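14 August 2022

Slept badly and blame the heat, though the heat has been blamed for so much this summer that it may sue. Up at 6 to water the beans before the sun got over the garage. The beans do not care. They have produced, since planting, one meal and a side dish.

Packed for the reunion, or began to. Brunthorpe High is holding it at the Plelis Hotel, which I remember as a place people's uncles got married. The class of 2000 was never a close one. We had a motto, which I have forgotten, and a mascot, which I have tried to. The invitation says "smart casual," two words that have never met in my closet. After an hour of trying things on I settled on green. 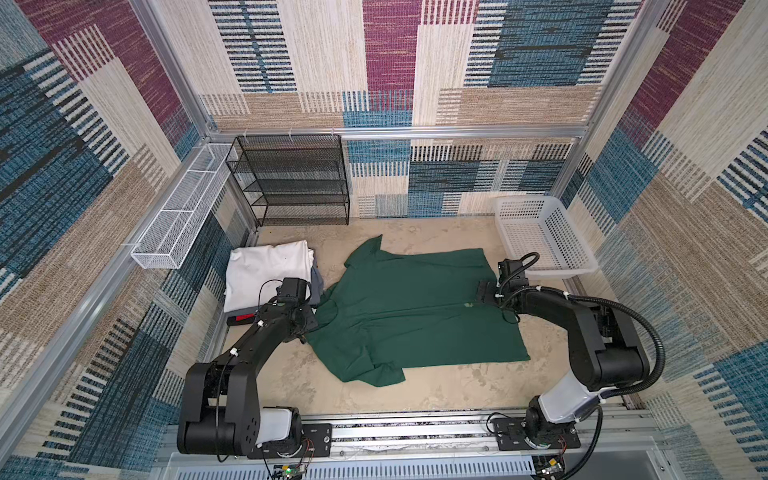
The green one, short sleeves, small logo on the chest.

Spent the middle of the day with the yearbook, a mistake I had promised myself I wouldn't make. I appear in it twice. Once in the row of portraits, looking like a hostage, and once behind a tuba. I never played the tuba. I can only suppose I was being helpful.

Then the letter from Brurken Mutual, who would like me to know that my car insurance is going up by $37 a month on account of my continued loyalty. Called them. On hold for 23 minutes with a flute. The man was very kind and took off nothing at all, and I thanked him, twice, and hung up feeling I had made a friend.

Lunch was crackers over the sink. Dinner was meant to be the lentil thing from Hassanpour Grocery, but they close early in August now, so dinner was also crackers, with a plate this time -- one has standards.

Went back to the shirt in between. I have watched the folding videos. I have slowed the folding videos down. It still comes out like a badly wrapped fish.
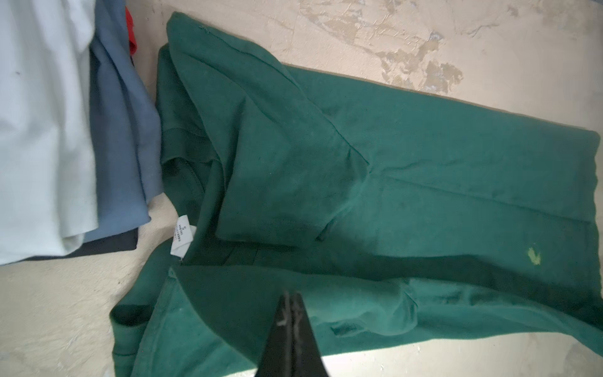
Size S, crocodile and all.

Rain finally, a little after nine, enough to wet the steps and annoy the cat. Opened the windows. Must find the black shoes, last seen in January at a funeral, and must decide whether I am driving up the night before or just getting there late and blaming the bridge.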